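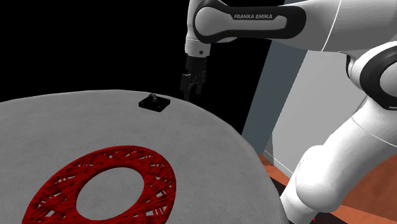
Red ring and a small black block

14th August, by Moushumi Wijesinghe
Print | E-mail

We've had the narrowboat back on the water a month now, and I still wake up grinning! Clirkwood is a lovely mooring (ducks at breakfast, kind neighbours, a tap that mostly works), though the new stern cover came to 2,485 pounds and I had to sit down when I opened the bill — worth it once the July rain came. Next week we set off for Zoltgate, slowly, with far too much cake aboard.

Sign up to my newsletter for new posts by e-mail.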